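Drevidico Foundation: Interim Progress Report
Good Practice for Hand-Held Gripper Recording in Private Homes
Reporting period ending November
Submitted by: Areeba Rizvi, Project Lead, Skallisik

1. Purpose of the grant

The grant supports the drafting and trial of a code of practice for recording household tasks with hand-held grippers, for later use in robot training. The code covers consent, safe handling, care of household property and the quality of the recordings. It is intended for small teams who work in homes and have no safety officer of their own.

2. Progress against the agreed plan

The second draft of the code was completed on schedule and issued to both trial partners, Gremero and Pavlović. It contains 68 clauses. The first draft was longer, and partners reported that operators did not read it to the end. Clauses dealing with storage of recordings have been moved to a separate annex, edited by Guoqing Xiao.

Partners have so far submitted 500 recordings made under the second draft, against a target of 3000 for the full grant. The rate of submission is below plan. Gremero began late owing to a delay in signing its household agreements, and has proposed an additional team to recover the shortfall.

3. Findings from the trial

Consent. The two-stage form is working as intended. Householders sign once for the visit and again for each room. Hermine Bühler has asked that the form state more plainly how a householder may withdraw a recording afterwards, and revised wording will appear in the next draft.

Handling. Clause 14 requires finger pads to be inspected before each session and replaced if torn or lifting. Compliance was good at Pavlović and uneven at Gremero, where the check was often entered in the log at the end of the day.

Household fabrics. The first draft asked for a plain, uncluttered surface under all clothing tasks. Partners objected that few homes offer one, and the requirement was withdrawn. Clause 22 now permits patterned bedding, provided that the garment stands out clearly from it. A black garment folded on a bright pink quilted comforter, with teddy bears and lettering printed across it, meets the clause.

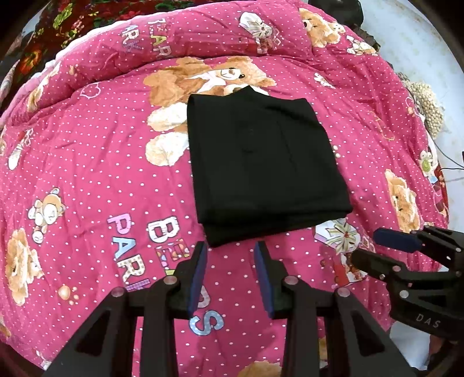

4. Risks and changes

The principal risk remains the rate of submission. A second risk is that the partners interpret the handling clauses differently. Liam Tindall will hold a joint session for team leaders, and Fabian Strebel will review a sample of logs from each partner before the third draft is issued.

5. Next period

The third draft will be circulated for comment together with the storage annex. No change to the budget is requested. We ask the Foundation to confirm that Gremero's additional team may be met from the existing travel allocation.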